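Clutgate Community Stores
Updates on the care of shared bins and cloths, posted as a thread 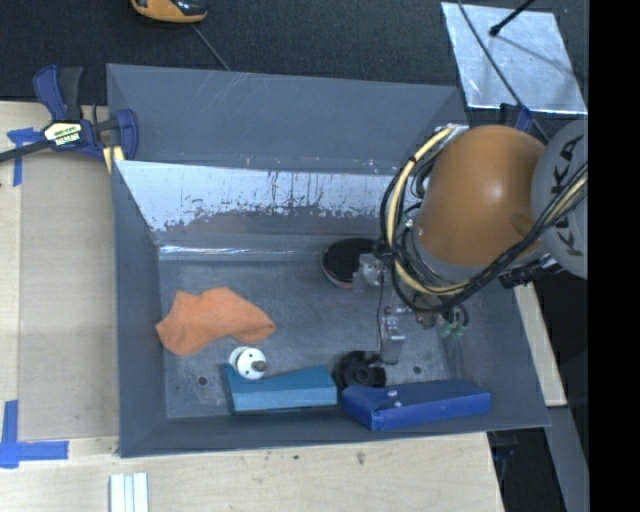

1/12 Clutgate Community Stores reminds all members that the large grey bins are shared property and are to be returned empty at the end of each session. A bin is considered empty when its floor can be seen from one side to the other and there is nothing lying in the corners. Single cloths are the items most often left behind. An orange cloth lying crumpled on the left side of the floor, as in the bin shown, is enough for the bin to be handed back to the member who signed for it.

2/12 Cloths are to be removed by hand and shaken out before sorting. Please do not tip the bin to empty it. The sloping walls make it awkward to hold, and two tabletops in the Pillai Room were marked in this way during January.

3/12 Sorting is by colour. Orange cloths are for benches and tabletops. Blue cloths are for glass. White cloths are for the kitchen only and must not leave it. A cloth whose colour can no longer be told with confidence should be placed in the rag sack beside the door.

4/12 Orange cloths are to be folded in half twice and stacked in piles of 8. The piles go on the second shelf of the Siruvari cupboard with the folded edge facing outwards. Loose cloths will not be counted towards a returned set.

5/12 Several members have asked whether scratches and worn patches on a bin need to be reported. They do not. Scuffing on the floor of a bin is ordinary wear and does not affect its use. Splits, sharp edges and broken rims should be reported on the day they are found.

6/12 Bins are to be wiped out with a damp cloth and left to dry before they are stacked. Washing-up liquid may be used for sticky marks. Bleach and scouring powder are not permitted - both were used last year, and the smell remained in the cupboard for weeks.

7/12 The Stores now hold 80 cloths in general circulation. Sets may be borrowed for up to seven days. Requests for a longer loan should be made in writing to Haziq Sumampouw, Stores Officer, before the set is collected.

8/12 Members borrowing for the Flirnis spring clean are asked to collect on Tuesday between 10 am and noon. Cloths and bins will be issued together and signed for on one sheet. Please bring your membership card.

9/12 Returned cloths should be dry. Damp cloths may be hung on the rail in the back corridor and folded the following morning. They must not be placed in a bin overnight with the lid of another bin resting on top.

10/12 A correction to our earlier notice: the rag sack is emptied every second week, and not weekly as stated. Members who find it full should tie it and start a new one from the roll under the sink.

11/12 The printed shelf labels have been replaced in larger type. Our thanks to those members who wrote to say that the previous labels could not be read from the doorway.

12/12 Questions about bins, cloths or loans may be sent as a reply to this thread or left at the Stores desk. Replies are normally given within two working days.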